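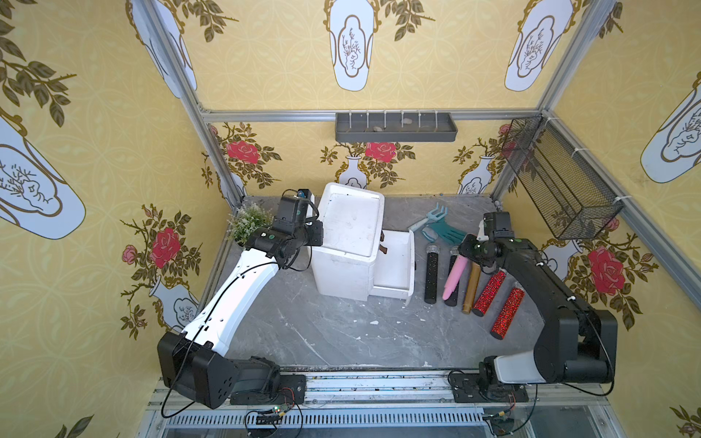
ロボットの競技会に、プログラミングの経験がない生徒も参加できますか。
初心者の部では、二本の腕を手で動かして教える方法を使いますので、経験がない生徒も参加することができます。

報道関係の皆様へ
5月12日
ロボット教育室セラーリ(Sellari)

高校生・専門学校生のための双腕ロボット競技会「ドリヴスカ杯」 参加チームの募集を開始

ロボット教育室セラーリは、7月に開催する学生競技会「ドリヴスカ杯」(Drivska Cup)の参加チームの募集を、本日より開始いたします。この競技会は、机の上に置いた二本のロボットアームを使い、日用品を片付ける作業の正確さを競うものです。今年で2回目の開催になります。

昨年の第1回には、219名の生徒が予選の課題を提出しました。今年は学校からの問い合わせが早い時期から多く、事前の登録はすでに283名になっています。そのため、予選の期間を昨年より一週間長くしました。決勝に進むことができるのは8チームです。

■ 今年の課題「庭と舞台の片付け」
今年の課題では、庭仕事の道具と、音楽の発表会で使うような小物が、同じ作業台の上に置かれます。練習用の作業台には、水色の熊手、青緑色の園芸用手袋、人工の鉢植え、マイクなどを並べました。奥には白い箱と二段の引き出しがあります。チームは、どの物をどこに入れるかを自分たちで決め、その理由を一枚の計画書に書いて提出します。

形の似た物を見分けることが、今年の難しい点です。練習台では、銀色の頭の黒いマイクの近くに、金色や赤色のラメの筒も置いてあります。また、手袋のように柔らかい物は、つかむ場所によって形が変わりますので、腕の動かし方に工夫が必要になります。

作業台の三方の壁には、花瓶や葉の模様がついた黄色の壁紙を貼りました。昨年、参加した生徒から「無地の背景だけで練習すると、教室の外では認識がうまくいかない」という意見があり、今年の規則に取り入れたものです。決勝で使う壁紙の柄は、当日まで発表いたしません。

■ 部門について
初心者の部と、自律の部があります。初心者の部では、生徒が腕を動かして手本を記録し、その記録を使って作業を行います。自律の部では、開始の合図の後、人が操作をすることはできません。どちらの部も、手首の部分に付いた小型カメラの映像を利用することができます。

採点の対象は、片付けた物の数、置き方の丁寧さ、そして計画書の内容です。速さの点は、昨年よりも小さくしました。物を落とした場合は減点になりますが、拾って続けることは認められます。

■ 練習環境の公開
学校に機材がないチームのために、練習用ソフトウェア「マティアス」(Mathias)を無料で配布いたします。また、ウーソー(Wusau)教室では、放課後の時間に実機を予約して使うことができます。予約は一チームにつき週一回までで、引率の先生の同伴をお願いしております。

■ 参加の条件
高等学校、高等専門学校、専門学校に在学中の生徒二名から五名のチームで、指導の先生が一名必要です。違う学校の生徒が一緒にチームを作ることもできます。参加費は無料ですが、会場までの交通費は各チームのご負担になります。

■ 取材について
決勝の日の取材を受け付けております。生徒の撮影につきましては、学校の許可を確認する必要がありますので、前もって広報係にご連絡くださいますようお願いいたします。練習日の取材も、ウーソー教室の予約状況により可能です。

本件に関するお問い合わせ
ロボット教育室セラーリ ドリヴスカ杯広報係
受付時間 平日 午前十時から午後五時まで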